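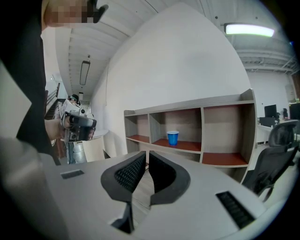 Hedvika Štěpánek disagrees with that order of work, and would have the club write the scoring rules first and collect demonstrations second. Teodoro Montoya has heard the objection before. He runs the Virnonis student project the other way around.

"You can't score a task you haven't done by hand a few hundred times," Montoya said. "The students find out where the task is vague by doing it."

The task this term is called Zallia. A cup has to be picked up and set upright in a named cubby of a shelf unit. The students perform it with hand-held grippers, and the recordings are used to train a policy that will later run on an arm. The club began in September and had 1184 accepted episodes by 21 November 2020.

Štěpánek, who reviews the data, said the total is less useful than the rejection log. "I look at why an episode was thrown out," she said. "In the first batch of 78 we rejected 24. Most of those were tracking losses. The operator turned the wrist and the marker faces went out of view."

Each gripper carries a cube with printed markers. Montoya asks operators to keep the elbow low and to turn the whole forearm when the cup has to go in at an angle. He also has them pause for a moment before closing the fingers – a habit that makes the grasp easier to label afterward.

"New people rush the approach," he said. "Then the fingers close while the hand is still moving, and the label is a guess."

The cup is gripped by one hand only. The other gripper stays open, and its position is still recorded. Štěpánek wanted it dropped from the files to save space. Montoya kept it in, and the two have not settled the matter.

"If the second hand does nothing in every episode, the policy learns that it does nothing," Štěpánek said. "Fine for Zallia. It will be a problem for the next task."
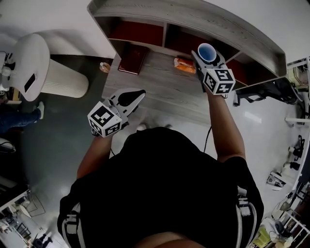

What counts as a good episode

The club's labeling tool, Koo, was written by students over 2 terms. It splits an episode into approach, grasp, carry and release. Two students label each file separately, and a third settles any difference over where the grasp begins.

Release gives the most trouble. "The cup can be standing on the shelf with the fingers still touching it," Montoya said. "We start the release label when both pads are clear."

Other objects may stay on the desk and the shelves during a session. Štěpánek asked for this after an early model, Skukness, was trained only on bare surfaces and reached for a book in its first test.

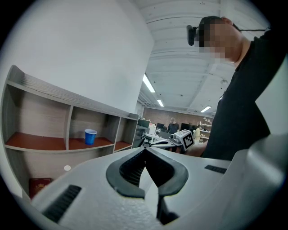
Blue cup in a middle cubby, with a red book or folder on the tier below.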